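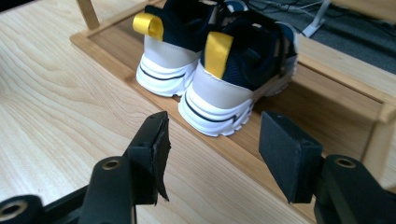
Navy sneakers with yellow pull tabs on a wooden shoe rack.

Slow Heat, Even Beans

Dried beans cook unevenly for two main reasons: hard water and a boil that is too strong. Margarida Gouveia, who runs the test kitchen at Loltgate, spent most of last winter on the second problem. Her method uses the oven.

She starts with 485 grams of white beans, soaked overnight in salted water. The salt loosens the skins, so fewer of them split. The beans are drained, covered with fresh water by 5 centimeters and brought to a simmer on the stove. The pot then goes, lid on, into a low oven for up to 50 minutes before the first check. Older beans take longer.

Gouveia tested two pots, a heavy De Graaf casserole and a thin steel Grusico pan. The casserole held a steadier temperature. The pan worked, but the beans near the base softened first and had to be stirred, and stirring breaks them.

Acid goes in last. Tomato or vinegar added at the start keeps the skins firm, and no extra cooking time fully makes up for it. Onion, bay leaf and 50 milliliters of olive oil can go in from the beginning.

Cool the beans in their liquid. They keep for three days in the fridge, or until December if frozen now. The Mokimcombe white bean, sold dried from 15th October, needs a shorter soak and should be checked early.

Get our recipes by email. Sign up for the newsletter.

Contact us | Copyright, all rights reserved | Back to top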